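Open day at the Ustcombe wool mill

I'd been meaning to get out to Ustcombe for years, and in April I finally did it. The mill only opens its doors 2 days a year, so the lane was packed by the time I parked (in a field, very muddy, wear boots!).

The tour takes about 50 minutes and starts upstairs in the sorting loft, where the fleeces come in. The smell hits you on the stairs — sheep, grease, a bit of damp hay — and I loved it. Our guide let us pull a lock of Lurnumis wool apart with our fingers, and I couldn't believe how long the fibers were. From there you go down past the carding machines, which are loud enough that everybody just points and grins.

After the spinning floor we got a talk on looking after the finished stuff. I've shrunk more sweaters than I care to admit, so I took notes: cool water, wool cycle, a slow spin, and dry it flat on a towel. They also said to skip fabric softener completely, which was news to me.
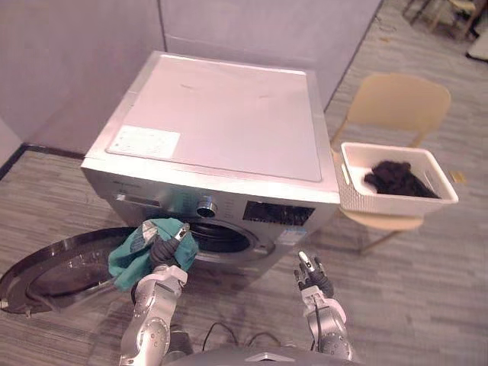
The shop and the food

The shop is small and I spent far too long in it. I came home with 14 skeins of the Fluler sock yarn in a mossy green, plus a bag of seconds for $16 that I'm already knitting into a hat. The seconds bin was nearly empty by noon, so go there first and do the tour afterward.

Lunch was lentil soup and a cheese roll in the old dye house. Good soup, long line. Parking is free, but the upper floors are stairs only, so call ahead if that's a problem for you.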